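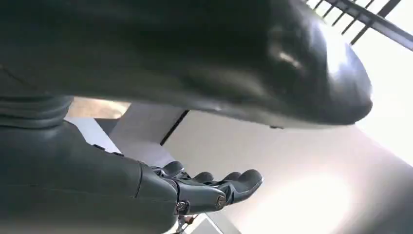
Charcoal grey, with the light catching it on the curve.

Search this blog Type and hit enter

Choosing a colour for the front door

I have been putting off writing this one until the door was finished, and the door is still not finished, so I may as well get on with it.

We bought the house in January, and the front door was (and for the moment mostly is) a sort of tired mustard. I didn't mind it at first. Then the weather turned, and every grey afternoon I'd come up the path with my shopping and think, oh dear, you again. So I decided on dark grey, thinking that would be the easy part of the job.

Well! Have you ever gone looking for a dark grey? There are 14 little squares of it stuck to our hallway wall as I write, and they all have names like a racehorse. Some of them go blue the minute you take them outside. One turned properly purple next to the bricks, and I'd had such high hopes for it, too. My neighbour Fengying Yu came over with her cup of tea and stood well back by the letterbox, and she picked her favourite in no time at all. It was the one I'd already crossed out, so back on the list it went.

Then there's the shine. I'd always assumed gloss was for doors and that was the end of it, but gloss on a dark colour shows every dent, and ours is an old door that has been kicked open by somebody's children for a good many years. Matt looks lovely and velvety and then you put a hand on it. I've landed on satin, which gives you a soft glow where the sun hits and leaves the rest alone. Haziq Wattimena, who painted my sister's place out at Adgate, told me to sand it properly, wipe it down, and leave a full day between coats. He also told me to take the handle off instead of fiddling around it with tape, and I wish I'd listened to that part before I started.

So far I've done the undercoat and one coat of colour on the inside face - three evenings' work with the radio going and the dog shut in the laundry, complaining. There's a run down near the bottom hinge that I'll have to rub back. The outside will have to wait for a dry spell, and the forecast is not being kind.

My aim is to have it done before 23rd June, when Nhyira Korletey and the boys are coming to stay. If it's still tacky they can come in through the side gate, same as the dog.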